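Laxdal Blocks and Bins, version 2
README and data card

Welcome, and thank you for taking an interest in what is, at heart, a large pile of notes about painted pieces of wood. Please read as far as "Known problems" before you load anything, as a couple of the columns don't mean what you would guess from their names (my fault, and too late to change without breaking Wing-sze's scripts).

What this is

Laxdal is a collection of written layouts of small wooden blocks lying in a metal bin. Each layout records which blocks were in the bin, the color group of each one, which way it lay, which wall it was nearest, and whether it touched a neighbor. There are 3,000 layouts in this release. A smaller set of 200 was written up twice, once by me and once by Wing-sze Man, so that you can see how far two patient people disagree about the word "diagonal." It is further than we had hoped!

The collection grew out of Stulach, our older set, which used loose toy bricks in a shallow tray. Stulach was fun to make and almost useless to work with, as the bricks came in so many shapes that every layout needed its own little essay. For Laxdal we went the other way and kept to plain rectangular blocks in two colors, so that what varies is where things lie and how they lean on each other.

The blocks

The full stock is 34 blocks, kept in a drawer marked Iltley (the name of the cabinet, and nothing to do with the data). A layout uses only a handful at a time. In the files the colors are called green and red. The green is a dark one, and the "red" is a reddish brown that people on first meeting it have called brick, rust and, once, liver. We settled on "red" because it is short. If you are matching the color column against pictures of your own, please don't go looking for a fire-engine red, or you will find nothing and write me a puzzled letter.

The paint gets scuffed, and I touch it up when I remember. A block that has been repainted keeps its old number.
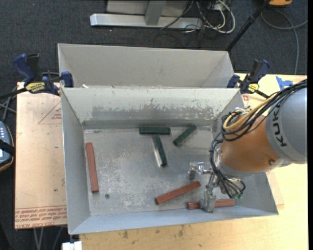 Layouts are written from the front of the bin, as though you were standing there with your hands on the near rim. "Back" is the far wall, "left" is your left, and the order of the rows within a layout goes from back to front, with ties broken left to right. We also give each layout a short grouping note in plain words, because the columns alone can make a very simple arrangement sound complicated. When the greens are gathered near the back wall and the reds are spread toward the left and front, as they are in the bin here, the note says just that: "green together at back, red spread left and front." A block lying level along a wall gets "along," one pointing away from you gets "lengthwise," and anything clearly slanted gets "diagonal." Wing-sze and I argued at some length about how slanted is clearly slanted, and the written rule we arrived at is in angles.txt.

The bins

The bins are gray metal with walls that flare outward, and the slope matters more than we expected when we were planning the columns. A block can end up with one edge on the floor and the other on the wall, and for that we use the value "propped." Please treat propped blocks as belonging to the nearest wall. We measure to the bottom edge of the wall and never to the rim.

Bin floors pick up dust and pale marks over time. We wipe them now and then but make no attempt to keep them shiny, and there is no column for it. The bins are clamped to the table, so "left" and "back" stay put from one layout to the next. Stulach's tray had no clamps, and the less said about its compass directions the better.

What is in the folder

layouts.csv has one row per block per layout.
notes.csv has the grouping notes, one per layout.
double.csv has the layouts written up by both of us, with our initials in the last column (DN and WM).
angles.txt has the rule for slanted blocks, with several drawings made out of slashes.
changes.txt has everything that moved between the first release and this one.

Known problems

The column called "side" means nearest wall and has nothing to do with which face of the block is up. The face is in "up," where it is recorded at all.

"Touch" is filled in only once per pair, on the row that comes first. If you want it both ways round you will need to mirror it yourself. The Jindley reader does this for you when it loads the file.

Some early notes say "top" where they should say "back." I corrected the ones I found in November and I would be very glad to hear about the rest.

Corner blocks are the weakest part of the whole collection. A block tucked into a corner is near two walls, and we made each other choose one. In double.csv you can watch us choose differently, again and again.

Using it and getting in touch

Use it for whatever you like, in class or at work, and pass it on with this file attached. If you write something up, a mention of "Laxdal Blocks and Bins, version 2, Nørgaard and Man" would please us both. Corrections are best sent with the layout number and the row as you think it should read. Questions about the reader go to Wing-sze, and questions about paint come to me.

Dagný Nørgaard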